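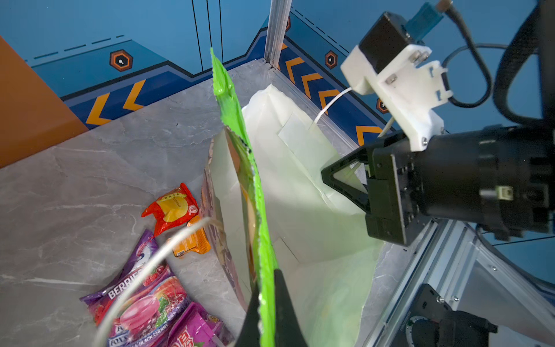 Which snacks should go into the bag first?

Start with the small, flat packets and leave the big puffy bags for last. Puffy bags crush easily, and they make a great soft top layer!

Packing a Menon Snack Bag

You will need one Menon paper bag (the large size holds up to 20 small packets), your snacks, and a clear patch of floor or a low table. Working on the floor is wonderful for this, as you can look straight down into the bag and see every gap.

1. Unfold the bag and push the bottom flat with your palm.

2. Run a hand down each inside corner until the bag stands open by itself. Creases in the sides are fine.

3. Spread the snacks out next to the bag so you can see all the colors and sizes at once. (This is the fun part!)

4. Lay the small packets flat on the bottom, overlapping them like shingles.

5. Stand the tall bags upright along the walls. Hold each one low down and lower it in slowly.

6. Fill the middle with whatever is left, fold the top over twice, and press the fold firmly.

Note: Crinkly bags like to spring back up. Give them a moment to settle before you fold, and you'll gain a surprising amount of room.

Caution: Do not carry more than 18 packets by the top fold. Put one hand under the base.

Caution: Paper softens when damp. Keep the bag off wet floors, and leave chilled snacks for the Menon lined bag, covered in the next section.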